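Progress report to the Plornero small grants fund
Project: Workshop arm for taking apart old computers
Place: Clarkencombe shared workshop
Written by: Lingyun Wei
Date: 10th September
For the attention of: Morena Sartori

Dear Morena,

This is our second report on the project. I follow the same order as in the first one: what was done, what is not working yet, how the money was used, and what we plan until December. Please excuse me if some parts are too technical. You asked last time for more detail about the problems, so I have put more.

What was done

The arm is now fixed to the long bench near the window. In the first report it stood on a plate with clamps, and every time the gripper pressed on something the plate moved a little. We have bolted the plate through the bench top and added a steel bar underneath. After this change the arm returns to the same point well enough for our purpose, and we do not have to repeat the calibration each evening.

The gripper fingers were made again. The old ones were too thick to go between the parts inside a case. The new pair is narrower at the ends, and the bolts can be reached with a normal key when the fingers must be changed. I made two pairs, so that we have a spare one when we break the first.

The small camera at the wrist is working. Its cable was pulled tight when the wrist turned fully to the left, and we lost the picture several times. Now the cable goes through a loose sleeve along the arm and has enough length. I also wrote a simple program on the workshop computer which saves a picture each time the arm stops, so we can look afterwards at what the arm had in front of it.

For practice we use old computers which members bring from home or from the office clearing at Zetville. Until now we have worked on 14 cases. The lid and the memory modules are taken out by hand, and then the arm is moved over the board to practice the approach to the processor area. We chose this part of the board because it has many tall components close together, and a gripper that can come down there safely will have less trouble elsewhere.

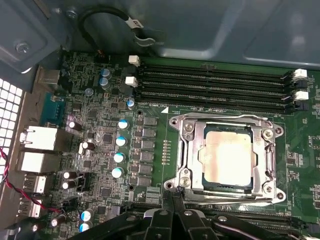

Wrist camera view: the gripper near the processor socket, with the upper memory slots empty.

The picture shows well why the approach angle is important to us. The fingers already hide part of the second group of memory slots, and the camera cannot tell the program what is behind them. When the arm comes from this side, we must decide the last part of the movement from what was seen before the fingers came in. The program keeps the earlier picture for this reason, but the position of the slots in it is not yet exact enough. I would like to try the approach from the opposite side, although the cables of the arm are less comfortable in that direction.

What is not working yet

The largest difficulty is reflection. The metal frame of a socket and the screw heads shine under the bench lamp, and the program sometimes takes a bright spot for a screw. The silver tops of the capacitors give the same mistake. We put white paper in front of the lamp and this helped, but on some boards the false screws are still there. Yu, who helps with the software in the evenings, is teaching the program to compare the shape of the spot and not only its brightness. The first results are promising – I would not say more than this at the moment.

The second difficulty is loose wires. A thin wire that crosses the board is easy for a person to push away, but the arm does not know it can be moved, and the program has no rule for it. For now we tie wires to the side before we start. This is acceptable for practice, but it means a person must prepare each case, and the original plan had promised less hand work. I prefer to tell you this early.

The third point is smaller. The gripper closes with the same force on every part. We broke the plastic latch of one memory slot in this way. A force sensor was not in the first budget, and I describe below how we propose to pay for it.

How the money was used

The bench bar, bolts and sleeve cost less than planned, because the metal came from the workshop store. The material for the fingers cost what we expected. From this period 136 remains in the equipment line. With your agreement we would use it for the force sensor and its small amplifier. If you prefer that it stays for the lamp and the screwdriver tool, please let me know, and we will continue to set the force by hand.

Plan until December

First we will finish the work on reflections and test it on 4 boards that the program has not seen before. Then we will mount the screwdriver tool and try to open the socket frame screws on a board which is already dead. The open evening for members is also planned in this period, and we would be very glad if you could come to see the arm.

I can send more pictures from the wrist camera if they are useful for your own report.

With kind regards,
Lingyun Wei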